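The Cunside Kitchen Scale, and Why I Sell Only the One

Posted under: Baking gear
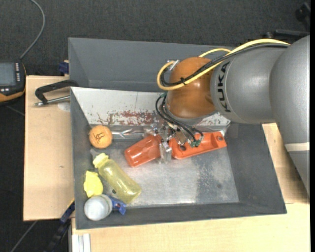
Do I need a kitchen scale if I already own good measuring cups?

If you bake bread more than now and then, get a scale. A cup of flour scooped straight out of the bag can weigh a good deal more than a cup of flour spooned in gently, and your dough will feel that difference long before you do. Cups are fine for soup, rice and pancakes. For bread, weigh it.

Okay, so let me tell you about the scale itself. I've stocked the Cunside for a while now and it's the thing people email me about most (well, after shipping). It's a flat digital scale with a removable steel top plate, a backlit display that sits well forward of the bowl, and four buttons you can work with your knuckle when your fingers are covered in dough. I do this constantly. My own one has a sort of permanent flour tan around the buttons.

I used to carry three other scales in the shop and I kept having the same conversation over and over, which went "well, this one is nice but it shuts off on you" and "this one doesn't shut off but you can't see the numbers under a mixing bowl." In the end I stopped ordering them. My shelf got emptier and I got a lot less email!

What I like about it

The display. I use a huge old mixing bowl that was my aunt's, and it hangs over the edge of every scale I've ever owned. With the Cunside I can still read the whole number if I lean back a little. If your bowl is truly enormous, turn it so the lip is off to one side, or weigh into a smaller container and tip it in.

The shut-off. You can turn it off! Hold the unit button down while you switch the scale on and the display shows a little dash, and after that it stays awake until you put it to bed yourself. I can't tell you how many times I've been halfway through adding seeds to a starter, gone to answer the door, and come back to a blank screen on some other scale.

The tare button is big and has a proper click to it. I put my bowl on, tare, flour in, tare, water in, tare, salt. One bowl, no cups to wash, and my teenager has no excuse about the dishes.

What I don't like so much

It is slow to notice tiny amounts. If you sprinkle in yeast a few grains at a time, the number just sits there and then jumps. This is common with flat scales and it can fool you into adding too much. What I do is put the yeast in a little dish, weigh it all in one go, and pour. Or pick up the dish and set it back down so the scale has to read it again. For very small amounts I'd use a separate pocket scale, and I'll be straight with you, I don't sell one.

The battery door is also a pain. It has one of those thin plastic tabs that wants a fingernail, and I keep mine short. A butter knife does it.

And the feet are a bit slippery on a polished counter. A damp dishcloth underneath makes things worse because the scale isn't level anymore. Wipe the counter dry and wipe the feet, and it'll stay put.

The details

Reads in grams, ounces, pounds and ounces, and milliliters (that last one is for water only, please don't weigh honey with it)
Steel top plate, lifts off for washing
Runs on 2 AAA batteries, included
Tare through the full range
Auto shut-off can be switched off
Color: dark gray or cream
Made by Heitmann

Washing it

Lift the plate off and wash that in the sink like any dish. The body gets a barely damp cloth and nothing else. Don't run it under the faucet, don't put it in the dishwasher, and don't store it standing on its edge with a stack of baking sheets leaning against it. I did that last one for a whole December and it read funny afterward. Dried dough comes off the buttons if you lay a damp cloth on them for a few minutes first. Scratching at it with a knife takes the printing off, ask me how I know.

Checking that it's still right

I get asked about this a lot, and you don't need anything fancy. The optional check weight is 200 grams, a plain little brass cylinder, and you set it in the middle of the plate and read the number. Then try it near each corner. If the middle is right and a corner is off, something is usually stuck under the plate (a sesame seed, in my case, nearly every time). If every spot is off by the same amount, change the batteries, set the scale on the hardest, flattest surface you have, and try again.

Still off? Write to me before you send it back. Elfriede Sauerland handles the returns and repairs here and she has fixed a surprising number of scales over email.

A loaf to try it on

Every scale goes out with a recipe card for the Limeo loaf, which is the everyday bread I make at home. It's a plain white loaf with a bit of rye in it, mixed in the evening and baked before lunch. The card is in grams only, and people do grumble about that. Meinrad Danzer wrote to me last winter to say he'd converted the whole thing to cups for his sister and it came out like a paving stone, and then he bought her a scale. So there's that.

If you've never baked by weight, just follow the card once exactly as it's written. Don't add extra flour when it feels sticky! It's supposed to feel sticky. Wet your hands and fold it over itself a few times and leave it alone for a while.

Goes well with

Nolesora dough tub, the tall round one with the marks up the side. It fits on the plate with the lid off and you can still see the display, so you can mix and rise in the same container.
Brass check weight, sold separately.
Spare top plate, for people who like to have one in the wash. It fits the older Cunside too, as long as yours has the rounded corners.

Ordering

The Cunside is 22 dollars and ships in a padded box with the batteries already tucked inside the lid. Orders that come in before noon usually go out the same afternoon. Cream sells out faster than gray. If the color you want is showing as gone, leave your email on the order page and I'll send you a note when the next carton gets here.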